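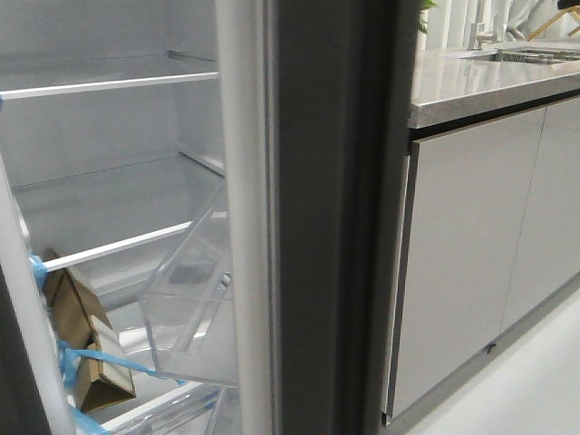

*Terncombe kitchen, packing tape still on.*

Tips from the tape job, July. Written fast between runs, Palesa Molefe will tidy it later.

The question we're chasing is small. Does a robot pull tape better if you show it where the loose end is, or if you let it find the end from the wrist view by itself? 276 pulls logged so far, half each way. What follows is mostly stuff that works for hands too, if you've just had a fridge delivered.

## Before you pull anything

- Leave the fridge unplugged. Door wide open, and wedge it if the floor isn't level.
- Look for tape on the shelf trims, the door edge and around the clear bins. Low down is where it gets missed.
- Cardboard last. It's often holding a shelf still while you tug at the rest.
- Fold a tab on every end you can reach - a thumbnail's width is plenty. Biggest single gain in the whole study, for robot or person.
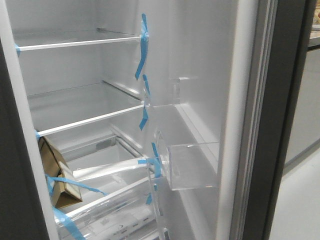
## Pulling

- Slow and low. Pull the tape back along itself, close to flat against the trim. Straight out at you is how a glass shelf jumps its rail.
- Hold the shelf with the other hand. One-armed setups can't, so we stop the pull if the force climbs, and try again from the oposite end.
- Tape wrapped round a corner comes off in two goes. Free one face, stop, regrip, then the other.
- A dangling strip is the easy one. Grab it near the shelf, not at the tip. Tips twist.

With the end pointed out beforehand we got 93 per cent clean pulls on dangling strips. Without, a fair bit worse, and nearly all the misses were grabs at a twisted tip. On short flat strips the pointing made no real difference, which Pravesh Kekana had bet on and I hadn't.

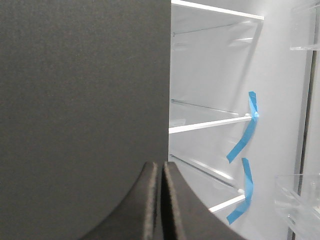

*Wrist view, fingers shut, two blue strips hanging by the shelf ends.*

## Gripper and finger notes

- Soft pads beat bare ones on tape. Change them when they go sticky, for us that's after about 31 pulls.
- Wipe fingers with a dry cloth first, then a bit of dish soap on a damp one. Same goes for yours.
- Clear bins confuse the depth reading. Slide them out first if you can. If you can't, come in from the hinge side.
- Glare on the glass shelves is worse at noon. We got steadier runs after 4 pm with the curtains pulled.

## The counter

Keep the bench by the fridge as it would be on a normal day. We tried clearing it at the Dilton site and the results looked great, then fell over in a kitchen with things in it. So now the bottle stays, the plant stays, and the arm has to cope. 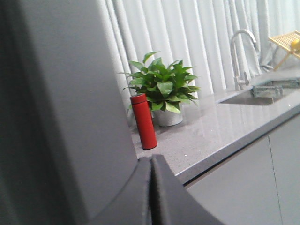
*Counter by the sink, red bottle and plant left where they live.*

- Tall thin things go to the back if you're working by hand. Elbows.
- Start a tape ball and stick every strip to it. Loose strips end up under the crisper drawer.
- Gummy residue: warm water and soap, ten minutes under a wet cloth, then rub. No scrapers on plastic liner.

## Still to do

Repeat the short strips with the Gumede pads. Rerun the wrapped corners, too few of them to say anyting yet. Palesa has the sheet, the next row is 277.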